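문의번호 1114
제품: Jelwood 2단 양념 선반 (블랙)
접수 경로: 웹 문의
상태: 재오픈
접수일: 2/26/25
담당: Restamell 고객지원 2팀
고객: Banafsheh Nikzad

[고객 최초 문의]
선반이 흔들립니다. 위 칸에 양념통을 올리고 뚜껑을 집으려고 손을 대면 전체가 앞뒤로 까딱거려요. 상품 페이지에는 "수평 조절이 필요 없는 구조"라고 적혀 있던데, 조절이 필요 없는 건지 조절할 수가 없는 건지 궁금합니다. 조립은 설명서대로 했고 나사는 두 번 확인했습니다. 교환부터 하자는 답변 말고 원인을 알고 싶습니다.

[상담원 답변 1]
불편을 드려 죄송합니다. 해당 증상은 대부분 나사 체결 순서 때문에 발생합니다. 모든 나사를 반쯤 푼 다음, 평평한 바닥에 세우고 대각선 순서로 다시 조여 주시기 바랍니다.

[고객]
했습니다. 똑같습니다. 그리고 "대부분"이라고 하셨는데 그 근거가 있나요? 설명서에는 대각선이라는 말이 한 번도 안 나옵니다. 순서가 그렇게 중요하면 설명서에 써 두셨어야죠.

[상담원 답변 2]
설명서 관련 의견은 제품팀에 전달했습니다. 선반을 올려 두신 곳이 수평인지 확인 부탁드립니다. 주방 조리대는 물 빠짐 때문에 미세하게 기울어진 경우가 있습니다. 다른 탁자로 옮겨서도 같은 증상이 있는지 알려 주시면 감사하겠습니다.

[고객]
조리대 탓이 나올 줄 알았습니다. 같은 자리에 작년 10월까지 Boros 선반을 놓고 썼는데 흔들린 적이 없습니다. 그래도 옮겨 보라고 하시니 해 봤습니다. 결과는 아래와 같습니다.

조리대, 빈 선반: 흔들림. 오른쪽 뒷다리가 뜸.
조리대, 선반을 180도 돌림: 흔들림. 이번에는 왼쪽 앞다리가 뜸. 같은 다리입니다.
거실 나무 탁자, 빈 선반: 흔들림은 줄었지만 남아 있음.
거실 나무 탁자, 위 칸에 1000그램짜리 소금 봉지: 손을 떼면 조용한데 모서리를 누르면 딱 소리가 남.

돌려도 같은 다리가 뜨면 바닥 문제가 아니라고 보는데, 제 생각이 틀렸으면 설명해 주세요.

[상담원 답변 3]
상세한 확인 감사드립니다. 말씀하신 내용으로 보면 다리 벌어짐 각도의 편차일 가능성이 있습니다. 이 제품은 다리가 바깥쪽으로 살짝 벌어진 형태여서 각도가 조금만 달라도 한쪽이 뜰 수 있습니다. 우선 동봉된 Hostis 미끄럼 방지 패드를 뜨는 다리에 한 장 붙여 사용해 보시겠습니까?

[고객]
패드는 상자에 없었습니다. 구성품 목록에도 없고요. 찾아보니 따로 파는 물건이던데, 흔들리는 선반을 산 사람이 패드까지 사야 하는 건가요? 일단 집에 있던 두꺼운 종이를 접어서 끼웠습니다. 끼우면 안 흔들립니다. 그러니까 다리 하나가 짧거나 덜 벌어졌다는 뜻 아닌가요.

[상담원 답변 4]
패드 안내는 저희 착오였습니다. 다른 모델의 구성품을 말씀드렸습니다. 교환 접수를 도와드릴 수 있으며, 접수 전에 선반을 평소 사용하시는 상태로 탁자에 세운 사진을 한 장 첨부해 주시기 바랍니다.

[고객]
첨부합니다. 양념통은 앞으로 내려놨습니다. 위에 올려 두면 무게 때문에 멀쩡해 보인다고 하실 것 같아서요.

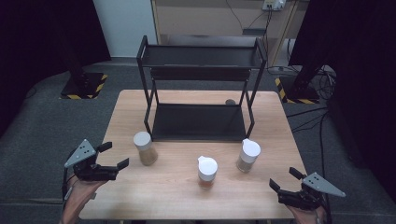

그리고 하중 얘기도 좀 하겠습니다. 상세 페이지에는 위 칸에 350그램짜리 병을 여러 개 올려도 된다고 나오는데, 저는 그 정도도 안 올립니다. 흰 뚜껑 달린 작은 통 세 개가 전부입니다. 하나는 갈색 알갱이고 하나는 붉은 쪽, 하나는 옅은 색 가루예요. 이걸로 철제 선반이 휘었다고는 안 하시겠죠. 사진 한 장으로 다리 길이 차이가 보일 거라고 기대하지도 않습니다. 무엇을 보고 판정하는지 기준을 알려 주세요.

[상담원 답변 5]
사진 확인했습니다. 사진으로는 조립 방향과 선반 판의 위치를 확인하며, 다리 편차는 회수 후에 측정합니다. 교환품은 창고에서 출고 전에 평판 위에 세워 흔들림을 확인한 뒤 보내 드리겠습니다. 회수 번호는 326입니다.

[고객]
출고 전 확인을 누가 어떻게 했는지 한 줄이라도 적어서 같이 넣어 주세요. "검수 완료" 스티커는 처음 상자에도 붙어 있었습니다.

[내부 메모]
상태를 재오픈으로 변경. 답변 2에서 종결 처리되었던 건임. 패드 오안내 건은 응대 문구에서 해당 모델 삭제 요청함. 대각선 체결 문구는 설명서 반영 여부 미정.
교환품 평판 확인 결과를 메모로 동봉할 것. 회수품은 네 다리 모두 측정 후 이 건에 수치 기재.

[고객]
회수 상자를 제가 준비해야 하는지도 답이 없네요. 원래 상자는 버렸습니다.

[상담원 답변 6]
상자는 기사님이 가져가십니다. 나사는 풀지 마시고 조립된 상태 그대로 전달해 주세요.

[고객]
조립된 채로 들어가는 상자인지 크기 확인하고 보내 주세요. 교환품 받으면 종이 빼고 같은 순서로 다시 해 보고 여기에 적겠습니다. 그때까지 종결하지 마세요.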